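Pesquisar no fórum... Buscar Busca avançada

Fórum Maker > Robótica e automação > Máquina já dá conta de serviço de casa e de oficina?

Imprimir | Enviar por e-mail

**parafuso_torto** escreveu:

Pessoal, abro o tópico porque cansei de discutir isso no grupo da família. Comprei em dezembro um aspirador robô da Vomov, paguei 812 reais na promoção e vivo recolhendo o bicho preso em alguma coisa. Meu cunhado jura que daqui a pouco vai ter máquina dobrando roupa e lavando panela, e eu não consigo fazer a minha passar por um fio de carregador! Alguém aqui usa algum robô em casa ou na oficina que faça serviço de verdade, do começo ao fim, sem babá?

**dona_solda** escreveu:

Uso e gosto. O meu é um Florketti velhinho, roda todo dia às 22h quando eu já fechei a oficina. Mas eu preparo o chão antes, né. Levanto cadeira, enrolo extensão, tiro a caixa de ferramenta do caminho. Se você considera isso "babá", então não serve. Pra mim são oito minutinhos de arrumação e de manhã o pó de lixa sumiu (quase todo, no canto da bancada ele não entra).

**guincho** escreveu:

Oito minutos de arrumação é o trabalho, dona_solda! Passar o pano depois que está tudo fora do lugar é a parte fácil. A parte chata de arrumar uma sala é decidir o que vai pra onde, e aí nenhuma máquina que eu vi até agora ajuda.

**dona_solda** escreveu:

Fale por você, eu odeio varrer :)

**lampada_fria** escreveu:

Eu fico mais do lado do guincho, mas com uma ressalva. Mexo com garra faz um tempo, daquelas de segurar na mão, com marcador ao lado do dedo, e o que me pega é como uma sala sem quase nada dentro já dá trabalho. A gente olha pra um piso de madeira comprido, parede branca, e pensa que ali é moleza. Aí você começa a listar o que uma máquina teria que resolver sozinha: cabo é mole, muda de forma quando você pega. Cadeira de rodinha foge quando encosta. Escada encostada na parede, eu não deixaria robô nenhum chegar perto.

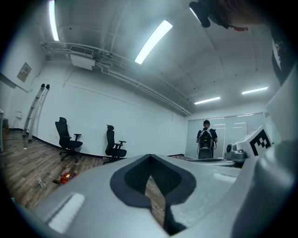

E tem a questão de gente circulando. Na oficina tem sempre alguém passando de mochila, alguém de costas, e a máquina precisa esperar, desviar e depois lembrar o que estava fazendo. Pegar um objeto duro de cima de uma mesa eu já acho bem resolvido. Pegar do chão, no meio de outras coisas, com luz de teto batendo forte em cima, ainda acho um sofrimento. Não estou dizendo que é impossível, só que eu não contaria com isso pra fechar a oficina no fim do dia.

**guincho** escreveu:

Olha aí, aquele cabo branco no chão da tua foto é exatamente o drama do parafuso_torto. O Vomov ia engolir com gosto hahaha

**parafuso_torto** escreveu:

Ia mesmo. E aquela coisa vermelha do lado ele ia empurrar até a parede e depois me mandar aviso no celular pedindo socorro.

**fresa_cega** escreveu:

Discordo de vocês em quase tudo, desculpa. Vocês estão cobrando da máquina que ela faça igual gente, na sala do jeito que gente largou. Aqui na rua Rangel a gente tem um braço simples que alimenta a furadeira de bancada e ele trabalha a tarde inteira. As peças chegam num gabarito, sempre na mesma posição. É serviço de chão de oficina, chato pra caramba, e eu não faço mais. Se isso não conta como "dar conta", não sei o que conta.

**lampada_fria** escreveu:

Conta sim, mas quem coloca as peças no gabarito?

**fresa_cega** escreveu:

Eu, ué. Quase 30 peças de cada vez, e vou tomar café. Antes eu furava uma por uma. Lavadora de roupa também não tira a camisa do cesto e todo mundo acha que ela funciona.

**dona_solda** escreveu:

Boa! A da lavadora eu vou roubar.

**guincho** escreveu:

Tá, a lavadora foi golpe baixo. Mas a pergunta do tópico era "do começo ao fim, sem babá". Nesse critério o braço da fresa_cega não passa e o aspirador também não. Eu pagaria por um robô que recolhesse a ferramenta espalhada e devolvesse no painel, mesmo devagar, mesmo levando a madrugada inteira. Dobrar camiseta pra mim pode esperar.

**lampada_fria** escreveu:

Madrugada é um bom ponto. Sem gente passando e sem pressa, a coisa muda bastante. Cabo eu continuaria recolhendo na mão.

**parafuso_torto** escreveu:

Então por enquanto fico com o Vomov e vou testar o esquema da dona_solda, arrumar antes e deixar rodar de noite. Alguém sabe se dá pra marcar área proibida nele sem o aplicativo? O meu celular é velho e o aplicativo fecha sozinho toda vez que abro o mapa.

**dona_solda** escreveu:

No Florketti tem uma fita que você cola no chão. No Vomov não sei, olha no manual se aceita.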